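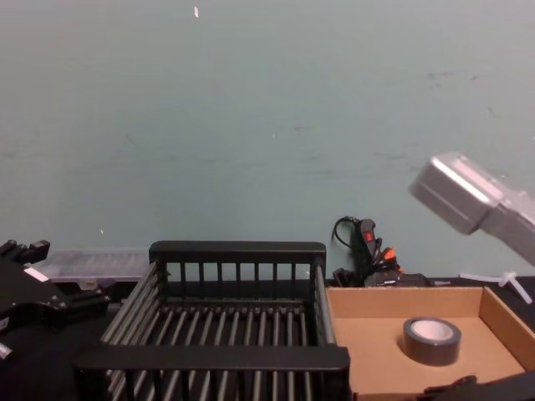
I went to Plonaton expecting to be shown something clever being done by a robot. I spent most of my first morning watching it put a roll of duct tape into a dish rack and then take it out again. In, out, in, out. By eleven I'd started quietly cheering for the tape.

Plonaton is a small research group on the top floor of an old printworks, up two flights of stairs and past a bike store. The project I'd come to see is called Mendura, and the idea behind it is so plain that I made them explain it twice in case I'd missed a bit. Most robots that learn from people learn in one direction. You guide the arms through a job, such as picking up the tape and dropping it in the rack, and you do that over and over until the software gets the hang of it. Then you let the robot try by itself, and each time it finishes (or makes a mess of things) a person has to walk over and put everything back where it started.

That walking over is the expensive part! One of the researchers told me she'd worn a path in the carpet at her last job. A robot can practise all night if you let it, but a person who has to reset the table every ninety seconds wants to go home.

So Mendura teaches the way back as well. Every job is shown as a pair: the doing and the undoing. Tape from the tray to the rack, tape from the rack to the tray. Once the robot is half decent at both, it can practise one by undoing the other, and the humans can go and have lunch.

The whole set-up is almost comically ordinary. Two arms, a black table, a dish rack, a cardboard tray and some bits and bobs you'd find in anybody's garage. Each arm has a little camera near the hand, and I found the view from it oddly gripping – you're down among the fingers, everything tilts as the wrist turns, and a roll of tape looks about as big as a paddling pool.

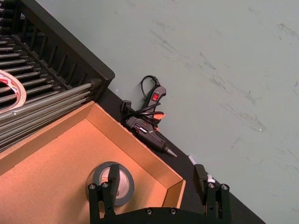
Why undoing is harder than it sounds

I'd assumed that the way back would just be the way there played in reverse. I said so, rather confidently, and got a kind smile.

Letting go of something is easy. You open your fingers and gravity does the rest. Run that backwards and you've got a hand closing on thin air where the tape used to be, and the tape has rolled off somewhere and is leaning against the bars at a silly angle. Getting it out of the rack means coming in between the rods, finding an edge to pinch and not dragging the whole rack across the table while you're at it. I saw the rack get dragged quite a lot.

The team's answer is to collect the undoing separately, and to collect it from the robot's own failures. When an attempt goes wrong, they don't tidy up. A person takes over the controls from wherever things have ended up and shows the arms a way home. They have 422 of these rescues so far, and I was allowed to add one of my own. It took me ages. My rescue is in the collection, though I gather it has been marked as "slow".

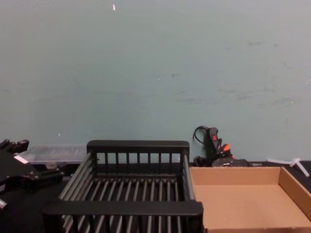

The number everyone upstairs is pleased with is 65 per cent. That's how often the robot now gets itself back to a fair starting point from a mess it hasn't met before, measured over 138 messes that the team made on purpose. An older method called Casetti, which they ran on the same table for comparison, spent much of its time hovering politely over the tray.

I asked the rude question, which is whether 65 per cent is any good. For a robot loading your dishwasher, no, absolutely not. For a robot practising overnight, they reckon it's plenty, as a failed rescue is often just a new mess to have another go at. The trouble comes when something lands on the floor, out of reach of both arms. Then it's back to waiting for a person with a coffee.

There's also a fair grumble from a group at Hamada, who think pairing everything doubles the teaching for jobs where you might never need the way back. You can't un-crack an egg, after all. Plonaton's researchers more or less agree and have stuck to things that can be put down and picked up. They'd like to try cloth next, and they pulled faces when they said it.

I stayed until gone six on the Wednesday, long after I'd got what I needed. The left arm had the tape wedged against a bar and was nudging it, backing off, then nudging it again from a slightly different side. I missed my train watching it.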